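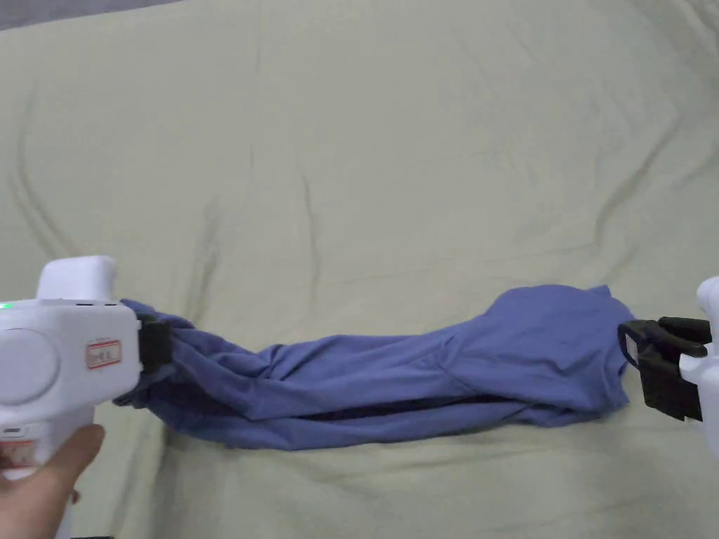 Shop Build Notes, Unit 2: Hand-Held Grippers for Cloth
Instructor: Ji-hoon Kong. Revised Feb 27, 2024

These notes go with the pair of grippers we are building in the Vusden shared workshop. Read them before you print or order anything. Unit 1 covered the handle. Unit 2 covers the jaws, the linkage and the first cloth drills.

Each finger runs on its own pivots and both are driven from one slide. Tighten the pivot screws until the finger stops rocking, then back them off a little. If one finger lags behind the other, the tips will close off center and thin cloth will slide out.
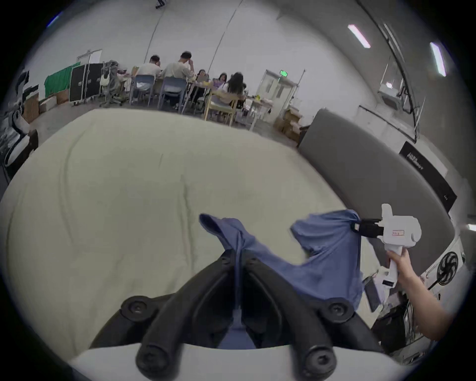 Why do the fingertips have to line up so closely?
A single layer of a shirt is thin, and any gap at the tips lets it slip. Close the jaws on a strip of paper and pull. If the paper comes out, shim the loose side and try again.

Run 100 open-and-close cycles on the bench before you pick up any cloth. Write down squeaks, sticking and loose screws on the Beltodora sheet, one sheet per gripper. Left and right grippers wear differently, so don't swap parts between them.

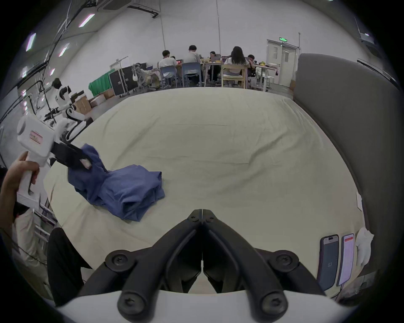
Drill 1 is the corner lift. Start with the shirt in a heap, find a corner, close the jaws on it and raise it slowly. Keep your wrist straight and let the handle do the turning. A plain sheet under the work, like the cream one on the bed, makes a blue shirt easy to pick out. Repeat the lift 11 times with each hand before going on.

Drill 2 needs both grippers. Take opposite ends of the shirt and pull until the cloth between them is straight. Stop there. More pull only bends the linkage. Drill 3 is spreading the shirt flat, back side up, with the sleeves out.

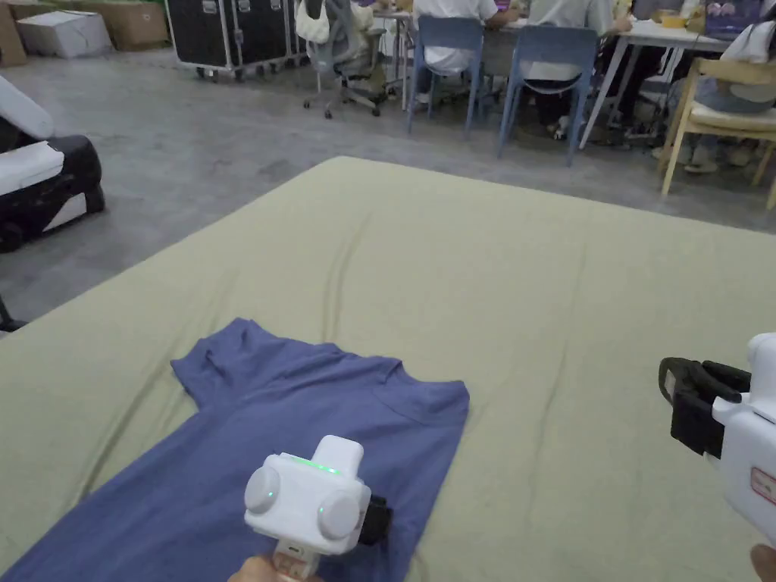

What should I do if the jaws pick up the sheet along with the shirt?
Open them, lift clear and come in again at a lower angle. Pinch from the side of a fold where you can.

For Unit 3, bring your cycle sheets and a spare set of pivot screws. Motor mounts start in April.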